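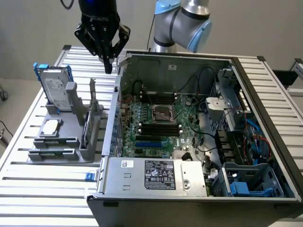 A desktop computer with its side panel off.

Why do computers get hot?

Electricity runs thru tiny parts inside. Working parts make heat – same as your legs when you run. Big game on the screen? More work, more heat.

So how does it cool down? Fans! They pull in cool air and push the warm air out. Some chips can hit 80 degrees Celsius. Way too hot to touch!

Try it: put your hand near the back of a computer thats been on a while. Feel the breeze? Dont block the vents – and no fingers inside, ever.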